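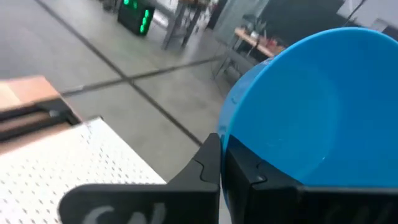
Large blue bowl, by the pegboard.

September, afternoon. Bowls again.

Went through the nesting bowls with Riaan Ngcobo. Two colours, blue and black, graded sizes in each. The Irmont shelf is only 64 cm wide, so they have to be kept as two stacks and not spread out the way they were all summer.

The large blue has a faint scuff on the inside wall. Tried a damp cloth, no change. Left it, it doesn't catch a fingernail.

Black ones next. Put them out on the wooden top by size and built the stack from there, largest at the bottom.

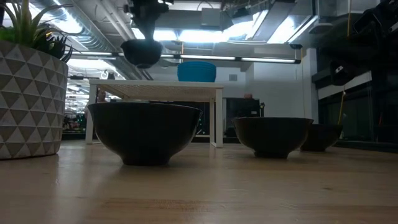 The foot ring on the black bowls is short, so each one sits well down inside the next and the rims end up close together. Lifting one out straight is fine. Lifting at a slant makes it grab the one underneath, and Riaan had this happen 3 times before lunch. Go straight up.

Goodall asked for the stack height with lids. We don't have the lids yet, Pradach are sending them. Without lids the black stack came to 107 mm on the steel rule. Haven't done the blue one.

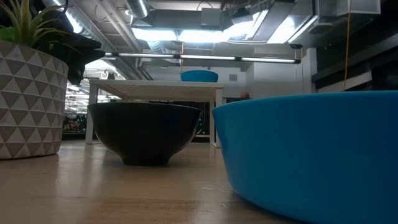
Blue shows finger marks more than black does under the ceiling lights, so wipe those last and put them straight away. Dry cloth only, the blue roll leaves fluff.

The plant stays at the left end of the table. Water it when the top of the soil is dry.

To do:
Measure the blue stack
Label for the Irmont shelf
Ask Urar whether they want their 5 felt discs back
Chase Pradach for lids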